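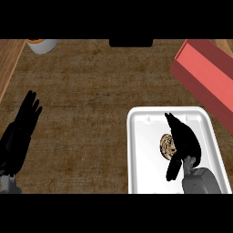
Fig. 1. Simulated tabletop task, right hand at the cookie in the tray, left hand open.

Week 6 notes: training in simulation, testing in simulation, and what the score means

Hi all. These are my notes for the lecture, cleaned up a little from what I scribbled on the slides. I talk faster than I write, so if something I said in class isn't in here, ask me in office hours and I'll add it. Bring the notes to lab, because you'll need the part on seeds.

Where we are

Last week we did behavior cloning on the toy pushing problem, where the policy only had to pick a direction and a distance. Everything fit in a two-dimensional plot and we could look right at the mistakes. Now we move to two arms with full hands, and I'm sorry to say the plots stop being helpful pretty quickly (each hand has a bunch of joints, each arm has a bunch more, and they all move at once).

The basic recipe is the same, though. You have demonstrations. Each one is a list of pairs: what the robot observed, and what the demonstrator made it do next. You fit a network that maps the first to the second. Then you let the network drive and see how it does.

The running example is the one in Fig. 1. I call it the cookie task, and we use it in our Musunex environment, so that's the name you'll see in the lab folder. For our purposes an episode counts as a success if the cookie leaves the tray and ends up inside the red box, and if it stays there until the clock runs out. That's the whole definition. Write it down somewhere, we're coming back to it.

Why a cookie is harder than a block

I like this object a lot for teaching! It's round and it's flat, and it lies on the floor of a tray that has a raised rim. Think about what the fingers have to do. With a tall block you can come in from above, close, and lift, and you'll be fine even if you're off by a good bit. A flat thing gives you almost no side to press on. Fingers that stop a touch too high close on air. Fingers that go too low push into the tray, and in a physics engine pushing hard into something rigid can get ugly fast (objects shoot off, contacts jitter, the solver complains).

And then there's the rim. The hand has to get over it on the way in and the cookie has to get over it on the way out. A policy that learned a lovely grasp and a lazy lift will drag the cookie along the wall and lose it there.

Look at the right hand in the figure and you'll notice another problem: the fingers cover part of the cookie. From a single viewpoint, the policy's picture of the object gets worse exactly when it needs it most. Keep that in mind when we get to observation choices, and think about what a second viewpoint or a joint reading would give you.

The idle arm

People always ask about the left hand, so let me deal with it. In a two-arm setup the action vector covers both arms at every step, even when the job only calls for one. The left arm's targets are in the training data like everything else, and the loss counts errors on them just the same.

That has a couple of effects. First, your training loss can look great for boring reasons. If half the numbers you predict hardly change, you'll get those right early, and the average drops. I've watched students celebrate a loss curve that was mostly the left arm learning to do very little. So log the loss per arm. Better yet, per joint group: arm, wrist, fingers.

Second, small drift in the idle arm can hurt you. Suppose the left arm creeps a bit from where it sat in the demonstrations. Now the camera view is slightly different from anything in training, and the network may respond to that by moving the right arm in some odd way. This is the same compounding error story from last week, only it sneaks in through the arm you weren't watching.

The data

Our training set has 1,072 demonstrations. Each one starts from a randomized layout, where the tray and the cookie get nudged and turned a little. The demonstrations were collected by teleoperation inside the simulator, and people are not perfectly consistent. One operator will go for the near edge, another likes to come in over the top. With a plain mean squared error loss, the network will happily predict the average of the two, and the average may be a hand that goes nowhere useful.

We talked about three ways around this: discretize the actions, use a mixture output, or use a diffusion-style head. I spent most of the class on the last one and I'm not going to redo the derivation here (it's in the handout from week 4). What you need for the lab is just the practical side. The head outputs a short chunk of future actions, you execute the first part of it, then you predict again. Chunks help a lot with jitter. Make them too long and the policy stops reacting, so a cookie that slips early in the chunk gets "carried" to the box by an empty hand.

The Gritumico baseline

The baseline code I posted is called Gritumico. It's small on purpose. One image encoder, one joint encoder, a head, and a training loop you can read in one sitting. Please do read it before you change anything! It lives next to the environment in the Kinsella repo, and the config you want is the one with "small" in the name. The big one won't fit on the lab machines.

A few things that tripped people up last time:

Actions are normalized per joint. If you add data, recompute the statistics, and save them with the checkpoint.

The image is padded to a square before it goes to the encoder, with black bands on top and bottom. If you crop instead, the network sees a different scale and you can't compare your numbers with mine.

The random seed in the training config and the random seed in the evaluation config are separate. Changing one does nothing to the other.

The result, and how much to believe it

OK, so here's the number from my own run. I evaluated the baseline on 500 layouts that weren't used in training, and it succeeded on 329 of them. That comes out to 65.8 percent. Is that good? My first reaction was yes, pretty good for a small model. My second reaction was to go find out what was in the other 171.

I watched some 20 failed episodes from start to finish, and I'd like you to do the same with yours. It's slow and a little dull and it taught me more than anything in the logs. Most of what I saw was trouble at the grasp: fingers closing a bit early, above the cookie. A smaller group had a fine grasp and then lost the cookie at the rim. And in 2 of them the cookie was in the box, perfectly placed, and then got knocked out by the hand as it pulled away. Our definition says failure. I'd argue about it over coffee, but the definition was fixed before the run and I'm leaving it alone.

Now for error bars. Treat each episode as a coin flip with unknown bias p. The standard error of the success rate is the square root of p times (1 minus p) divided by n. Plug in 0.658 and 500 and you get a hair over 2.1 percentage points, so a 95 percent interval runs roughly four points either side. If your fancy new version scores 67 percent on the same number of layouts, please don't email me that you've beaten the baseline. You may have, but that run can't tell us.

Also, that interval covers only the luck of which layouts came up. It says nothing about the luck of training. I retrained with a different seed and got a policy that hesitated in totally different spots. For the lab, train at least three seeds and report each one, please, with no picking the best and hiding the rest.

What about a real robot?

Someone asked whether any of this carries over to the Plorkau arms downstairs. Short answer, I wouldn't bet on it without more work. The simulator renders clean, even light. Contacts are approximations. A real cookie crumbles, and ours is a rigid body that never loses a chip no matter how hard you squeeze it. A policy can learn to squeeze like crazy here and pay no price for it. We'll spend weeks 8 and 9 on randomizing textures, lighting and friction, and on what that does and doesn't fix.

I still think simulation is the right place to compare methods, as long as the comparison is fair. Same layouts, same time limit, same definition of success.

For lab

Train the small config with three seeds. Evaluate each on the held-out layouts. Report success rate with the standard error, and plot loss separately for the left and right arms.

Watch at least ten failures and sort them into groups you make up yourself. One paragraph on each group is plenty.

Then change exactly one thing (chunk length, a second camera, grasp-phase weighting, whatever you're curious about) and run it all again. If the change didn't help, write that up. You'll get full credit for a clean negative result.

Reading for next time is the chapter on domain randomization, first half only. Skip the proofs.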